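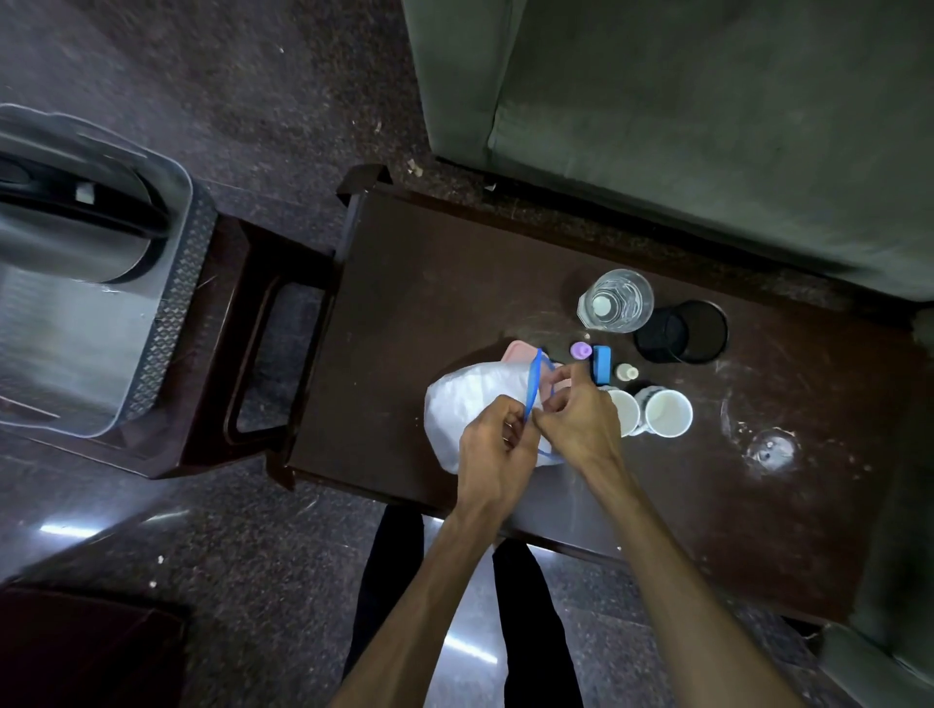 Chapter 4
The Chores That Are Left

Think back over the last hour you spent tidying up at home, and try to remember what your hands were doing. Most of us can't. We remember the radio, or the argument we were having in our heads, and the hands simply got on with it. They closed bags and found lids, and at some point they probably put a rubber band round something (and if it was too tight, they tried again without asking our opinion).

This chapter is about that kind of work, and about whether a machine can do it yet. The short reply is "some of it, on a good day", but I hope you will stay for the long one, as the long one is a good deal more interesting!

In Chapter 2 we spent a happy afternoon at the Arnden bottling works, where each arm does one job, all shift, with parts that arrive facing the same way. A home is nothing like Arnden. Picture an ordinary table with paper cups, a pen holder and a few small bottles on it, and a plastic bag that needs an elastic band stretched round it. The band changes shape as you pull it. The bag changes shape as the band closes on it, and crinkles in a way that no drawing could have told you beforehand. One hand has to pinch and hold while the other pulls, and each must feel what its partner is up to.

Engineers call things like bags and bands "deformable objects", which is a grand name for anything that flops, stretches or folds. A mug is a mug whichever way you turn it, so a machine can carry a fairly plain model of it about. A bag has no settled shape to model. Add a clear round lid lying on a dark table, hard enough for a person to spot, and you will see why the people who build household machines tend to look a little tired.

Bello Igwe, whose trials at the Talpur workshop we shall follow through this chapter, set a two-armed machine called Motent to close bags with elastic bands. It made 348 attempts and managed 190 of them. I remember being rather impressed, until he pointed out that a home help with that record would not be asked back on Wednesday. The failures are set out in Section 4.2, and I would urge you to read them slowly, dull as a table of dropped bands may look.

Before you go on, find a bag and a rubber band and close the one with the other, first as you normally would, then wearing thick gloves, and then with your eyes shut. Write down where each try went wrong. You will want those notes beside you for Section 4.1, which begins with the sense of touch.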